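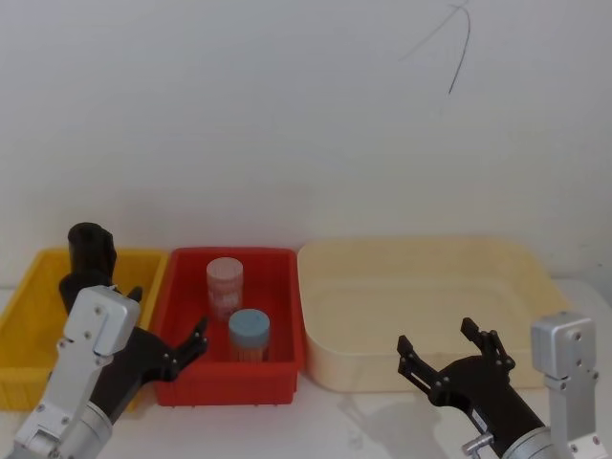 Figure 2. Bins in a row against the wall: yellow, red, cream tray. Two jars placed in the red bin.

4.2 Setting out the sorting bins

This section covers placing the Rindden bins on the bench and loading jars into them. Fit the bench top and check it for level (section 4.1) before you start.

1. Wipe the bench top with a damp cloth and let it dry. Grit under a bin will scratch the surface.

2. Place the yellow bin at the left, with its long side parallel to the wall.

3. Place the red bin immediately to the right of the yellow bin. The red bin is smaller and deeper than the yellow one.

4. Place the cream tray to the right of the red bin. The tray is the largest container in the set and should go down last.

5. Slide all three back towards the wall until they form a straight row. Leave the front of the bench clear for handling.

Note: The colour order is the same for left-handed and right-handed users. If you change it, change the bin labels in the Akyol stock sheet as well.

4.3 Loading jars

1. Check that each lid is fully closed. Do not lift a jar by its lid.

2. Lower the first jar into the back of the red bin, base down.

3. Lower the second jar in front of it. A small offset to one side makes both lids easier to reach.

4. Turn printed labels towards the front where the shape of the jar allows it.

5. Keep the yellow bin and the cream tray free until the red bin has been checked against the stock sheet.

Caution: Do not load more than 2 kg into the red bin. Do not stack jars on top of one another.

Caution: Glass jars over 100 mm in diameter must go in the cream tray. Lay a Mikier liner in the tray first.

4.4 Moving a loaded bin

1. Hold the bin under the rim on two opposite sides.

2. Lift straight up until the base is clear of the neighbouring bins, then move it forward.

3. Set it down flat. Do not drag a loaded bin across the bench top.

Note: If the Zurnitz shelf kit is fitted above the bench, pull the bin forward 10 cm before lifting.

4.5 Cleaning

Empty the bins before washing. Use warm water and mild dish soap, and a soft brush for the ridges on the outside of the red bin. Do not use solvents or scouring pads. Dry all parts fully before putting them back on the bench. Bins with a cracked rim should be taken out of use; see section 7 for replacement part numbers.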